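How to Store Small Glassware in Open-Front Bins

By Solange Pruvost

A home chemistry corner doesn't need a cabinet. Mine is one tabletop against a wall, and everything I use in a normal week stays on it. The hard part is the glass. It is clear, it rolls, and it chips when two pieces touch. I tried a drawer with foam for a while and gave up on it in April after losing a second watch glass.

What you need

Open-front plastic bins, all the same model. I use the Tilen small size. White or another light color is best.
Rubber shelf liner.
A soft cloth and a bottle brush.

Step 1. Wash and dry everything. Glass that goes away damp gets water spots, and a stopper left in a damp flask can stick. I leave pieces upside down on a rack for 60 minutes and then wipe the outsides.

Step 2. Put the bins in a row with their backs to the wall and their sides touching. A gap between two bins will collect pipettes and dust.

Step 3. Cut liner for the floor of each bin if you keep heavy pieces. For light glass you can skip it.

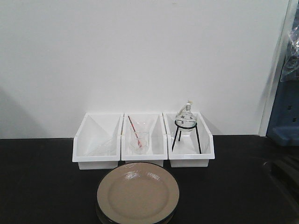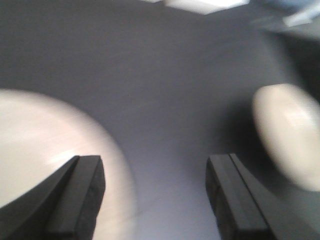
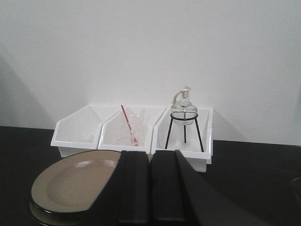

Step 4. Give each bin one kind of job. I sort by how a piece sits when it is put down, and size comes second. Anything that lies flat goes in a bin by itself, as the clear piece does in the left bin, where nothing can be dropped on top of it. Beakers stand upright with room on all sides. A stirring rod can lean in the beaker, and a red one is easy to find again. Anything with a round body needs a stand, so the black tripod lives in the right bin and its ring holds the glass.

Step 5. Check the height. A tall neck may stick up past the back of the bin. That is fine on a tabletop, but measure first if you have a shelf overhead.

Step 6. Label the front lip. Pencil on masking tape lasts longer than you would expect and peels off clean.

Empty the bins once a month and wipe them out. Look for cracks at the rims while the glass is in your hand, and throw out anything that has one. Keep fuel in its own closed container somewhere else.

Comments

Osar: Do the Tilen bins stack when they are full? Mine wobble.

Solange Pruvost: I only stack them empty. Full ones stay in a single row.

Pondine: Used this for my daughter's science fair stuff. We put the thermometers in a bin of their own, with liner.

Osar: Thanks. Going to try the masking tape.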